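Skatano releases Fluta 12, planning software for two-arm workcells

DRENBY, August - Skatano today released Fluta 12, a new version of its motion planning and perception software for cells in which two robot arms share one work surface.

Earlier versions planned each arm separately and then checked the two paths against each other. Fluta 12 plans both together, and replans when a camera reports that an object has moved. The planner updates 30 times a second on a standard industrial PC.

The release also adds a calibration tool that lines up wrist camera views with a fixed view of the table. Setup now takes 12 steps, all run from one screen. Skatano tested the release with light objects such as paper cups, using some 3000 logged runs. 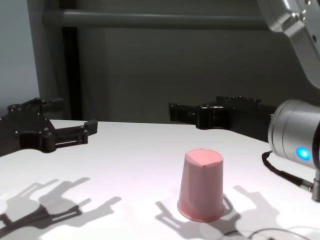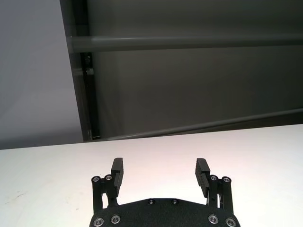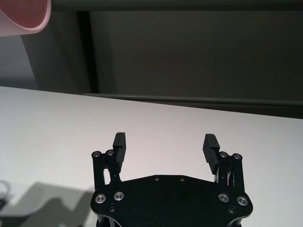

Hao, which has been running the beta since spring, said the joint planner had cut the time its arms spend waiting for each other, but that the log viewer was still slow to open long sessions and it would like to see that fixed before moving its remaining cells over. Skatano said a faster viewer is planned for the next update.

Fluta 12 closes 111 issues reported by users of the previous version. Project files from that version open without conversion, but saved camera calibrations must be redone.

The software is available for download from Friday. Customers with a current support contract can upgrade at no charge. Release notes and a list of supported arms and grippers are on the Skatano website.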